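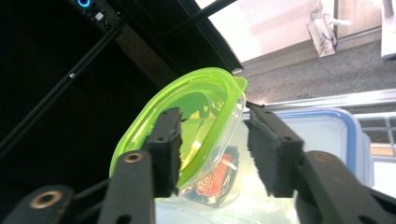

Clear container, green rim

helletach44
Does anyone here take magnesium at night for leg cramps? Mine wake me at 2 a.m. most nights. I bought the Corel 200 mg tablets and my stomach has been off since.

nolte_r
Take it with dinner instead of at bedtime. Also check which form it is. Oxide went right through me, glycinate was fine.

tralgate
I wouldn't bother. I took it all winter and still had cramps. Stretching my calves before bed did more than any pill.

nolte_r
It worked for me in two weeks. People are different.

tralgate
Cramps come and go on their own too. Mine quit for most of July and I'd changed nothing.

pkdorset
Are you on a water pill? My doctor switched mine and the cramps eased up. Ask the pharmacist before you add anything, especially if you have kidney trouble.

helletach44
Yes, a low dose, 20 mg. I'll call them. Label says oxide, by the way.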